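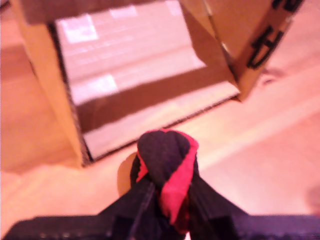
Regeln für einen Greifarm auf dem Wohnzimmertisch — was ist gute Praxis?

Nirnudel
11. September 2018

Hallo zusammen, ich lese hier schon länger still mit und habe jetzt doch einmal ein eigenes Anliegen. Wir sind ein kleiner Bastelkreis in Stedach und lassen einen Greifarm auf einem ganz normalen Holztisch arbeiten. Die Aufgabe ist harmlos: ein weicher Ball in Rot und Schwarz und dazu ein Häuschen aus Pappe, vorne offen, mit flachem Dach. Der Ball soll hinein und wieder heraus, und später auch einmal aufs Dach.

Nun möchten wir uns eine Hausordnung geben, am liebsten eine Seite, die neben dem Tisch hängt. Gibt es dafür eine Norm, an die man sich halten muss? Ich habe mich durch allerlei Texte für Fabrikhallen gelesen und war danach ehrlich gesagt müder als klüger. Da geht es um Zäune und Lichtschranken, und bei uns steht hinten an der Wand ein Wasserkocher.

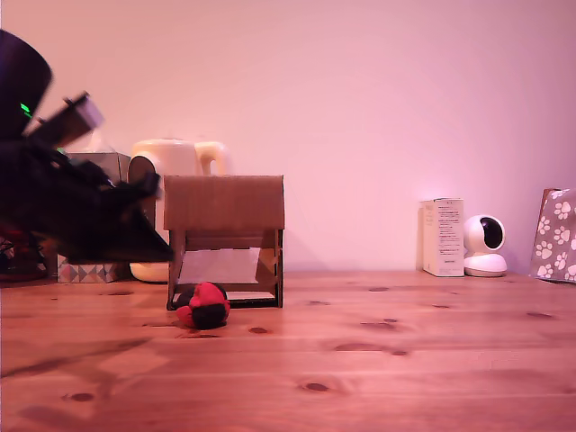 Mir geht es vor allem um drei Dinge: wie viel Platz um den Arm frei bleiben muss, wer während der Bewegung an den Tisch darf und was man aufschreiben sollte. Wir haben inzwischen 84 Durchläufe notiert, aber jeder schreibt etwas anderes auf. Vielen Dank schon mal und liebe Grüße!

Orel

Hallo Nirnudel, herzlich willkommen, und schön, dass ihr euch die Mühe macht, bevor etwas passiert!

Zur Norm: Für Industrieroboter gibt es die ISO 10218 in zwei Teilen, und für das Arbeiten ohne Zaun die ISO/TS 15066. Beide sind für den Betrieb im Gewerbe gedacht. Für einen privaten Bastelkreis würde ich sie eher als Lektüre nehmen, aber der Grundgedanke daraus passt auch bei euch: erst die Gefährdungen aufschreiben, dann überlegen, was man dagegen tut. Wenn ihr mit Schulklassen arbeitet oder Geld dafür nehmt, fragt bitte bei eurer Versicherung nach, da kann es anders aussehen.

Bei uns hängt folgendes Blatt am Tisch, ihr dürft es gern abschreiben:

Vor dem Einschalten den Schwenkbereich einmal langsam abfahren. Was der Arm berühren könnte, kommt weg.
Ringsum bleiben zusätzlich etwa 200 mm frei.
Kein Wasser und kein Glas auf dem Tisch, auch nicht ganz hinten.
Eine Person bedient, und sie hat den Aus-Schalter in Griffweite. Alle anderen halten die Hände weg, solange der Arm Strom hat.
Zum Umsetzen des Balls von Hand wird angehalten und laut »Halt« gesagt.
Kabel so führen, dass sie in jeder Stellung Spiel haben und nirgends einhaken.

Den letzten Punkt nehmt bitte ernst.

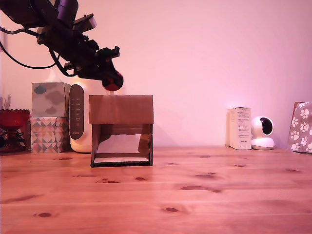

Gerade wenn der Greifer von oben kommt, also beim Dach, ändert sich der Weg der Kabel ziemlich, und eine Schlaufe, die vorher brav neben dem Arm hing, liegt plötzlich irgendwo anders. Wir fahren solche neuen Stellungen immer erst mit gedrosselter Geschwindigkeit an, mindestens 2 Mal, und erst danach normal. Und klebt die Position des Häuschens mit Kreppband auf dem Tisch ab, sonst vergleicht ihr am Ende Durchläufe, die gar nicht vergleichbar sind.

Fürs Protokoll reicht eine Zeile pro Durchlauf: Datum, wer bedient hat, Startlage des Balls, Ergebnis, Bemerkung. Abbrüche unbedingt mit aufschreiben — die sind oft das Interessanteste. Wir sind seit Dezember bei 2.196 Zeilen und ich blättere immer noch gern darin.

Namboodiri

Norm braucht ihr nicht, gesunder Menschenverstand langt. Wasserkocher runter vom Tisch, fertig.

Nirnudel

Ganz lieben Dank euch beiden! Der Wasserkocher zieht in die Küche um, und das Blatt von Orel drucke ich aus. Eine Rückfrage noch: Schreibt ihr die Geschwindigkeit auch mit in die Zeile, oder steht die bei euch einmal oben auf der Seite?

Orel

Einmal oben, und eine neue Seite, sobald sie geändert wird.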